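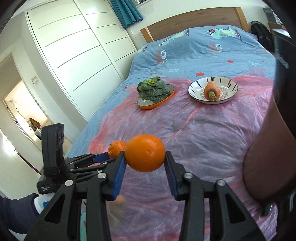 Folded Business Cards and Hang Tags

Posuton prints folded business cards and product hang tags for shops, makers and small offices. Both are cut and scored in our own shop, so you can order them together and pick them up together.

Folded business cards
A folded card opens to twice the size of a regular business card and gives you four panels to print on. Customers use the extra room for price lists, appointment lines, a small map or a punch grid. Choose a side fold or a top fold. The score line is pressed before folding, which keeps the ink from cracking along the crease.

Hang tags
Tags come flat or folded, with a round hole drilled at the top. Hole size is 1/8 inch unless you ask for 1/4 inch. String is sold separately in white, black or natural, cut and knotted or loose.

Paper
Pelari Smooth, white, uncoated. Easy to write on with pen or pencil.
Pelari Gloss, white, coated both sides. Best for photos and solid color.
Nomura Kraft, brown, uncoated. Light colors will print darker than they look on your screen.

Quantities
Folded cards: 240 or 500 per design.
Hang tags: 500 per design.
For larger runs, send us the quantity and we will write up a quote. Names can be changed within one order of folded cards as long as the layout and paper stay the same.

Artwork
Send a PDF with 1/8 inch bleed on all sides. Keep text at least 1/8 inch from the trim and from the fold. Mark the hole position on tag files on a separate layer. Blank templates are on the Downloads page.

Proofs and turnaround
You get a PDF proof by email. Printing starts when you approve it. Orders approved before 11 a.m. are ready in four business days, or five with string attached. Allow two extra days in August.

For paper samples or a quote, ask for Chie Hattori or Meenakshi Bhat at the front counter, or use the request form.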